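Inspection intervals for grippers should follow closures, not the calendar

Opinion. Mon 7 September

Most written procedures for light gripper maintenance give the interval in weeks. The Jonthorpe procedure, which many small workshops have copied with the name changed, asks for a check of the finger pads and pivots every 9 weeks and a full strip-down each December. I think this is the wrong unit, and that the next revision should drop it.

A pad wears when it closes on something. A bushing wears when the linkage turns. Neither takes much notice of the date. At Tikkanen we read the counters on two grippers of the same type at the end of the same interval. One had closed 646 times and the other 1418 times. Both had been passed on the same day with the same tick in the same column. The second had a pad worn smooth at its lower edge, and the first could have gone back to work untouched.

The usual objection is that hand-held grippers have no controller and so no counter. This was a fair point when they were rare on the bench. They now do a good share of the daily closures, often on the same parts as the mounted tools, and they are left out of the maintenance log altogether. Nastuvar dealt with this by logging closures per session on a paper sheet. The method is crude, and a sheet does get lost now and then, but it gives a better number than the calendar does.

The second fault is in what the check covers. The procedure says 'inspect gripper' and leaves it there. In practice people look at the pads, which face them, and skip the pivots. Play at a pivot shows up as an error at the fingertip, and on a tall part it matters more than a tired pad. A slim cylinder gripped slightly off parallel will lean, and the operator will blame the grip force and turn it up. The wear then gets faster.

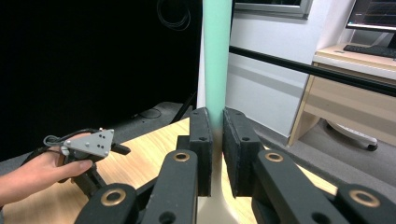 Parallel fingers closed on an upright cylinder, with the brass-coloured bushings at the linkage pivots below. A hand-held gripper is at left.

The wording I would put forward is short. Each gripper, mounted or hand-held, carries its own number and its own running total. Pads and pivots are entered on separate lines. The limit for play is given in figures and measured at the fingertip with the fingers closed on a gauge pin. Any gripper that has been dropped is checked before its next use, whatever the total says.

Clutunico already works to something close to this, with 85 grippers on the register, and reports that the extra clerical time is small. Their form has one weakness – it does not record which part was being gripped, so a rough casting counts the same as a smooth tube. I would add a column for it.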